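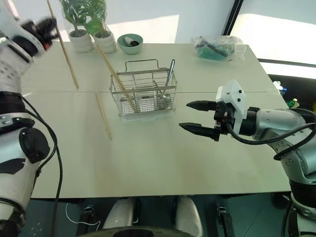

Chopstick and table seam.

Maruyama kitchen and dining room, fall safety walk-through
2019-10-10, my notes next to each line

Front door and mat — OK
Door swings out freely and the closer doesn't slam anymore, hooray. Mat corner is curling again, so I taped it down for now. New mat please!

Fire extinguishers — OK
Needles in the green, tags current. The one by the back hall was hiding behind the coat rack and I moved the rack, so please don't move it back (you know who you are).

Range hood and filters — NEEDS WORK
Greasy. Really greasy. I pulled the left filter and had to wash up to the elbows. Masaru Miyazaki has the soak tub going tonight, and I'll look again in 7 days.

Gas shutoff — OK
Turns by hand, label readable. I had both new hires find it without me pointing. One went to the water valve first, so we did it again.

Tables and seating — OK, one note
Wipe along the seams, crumbs love it in there. Stools all tightened except the wobbly one by the window, and that's in the storeroom with a sign on it.
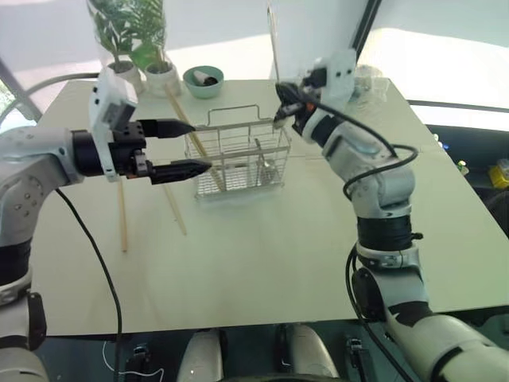 Wire basket, big white tabletop.

Baskets and racks — OK
Run a thumb around the rims for loose wire ends, gently! I found a bent one on the dish rack and tossed the rack.

Walk-in cooler — NEEDS WORK
Inside release works, I shut myself in and tried it. The light is flickering though, and there was a box of daikon on the floor. Six inches up, always.

Outlets near water — OK
Pushed test and reset on all of them. The one by the rice cooker is stiff but it trips.

Exit signs and back steps — FAIL
Sign over the alley door is dead. Battery, I think, but I haven't opened it. The second step is slick with leaves too — October, what can you do — so sweep before opening and again before the dinner crowd.

First aid box — restock
Out of the blue bandages, low on burn gel. Order placed.

Open items: filters, cooler light, exit sign. I'm back for those before the weekend rush.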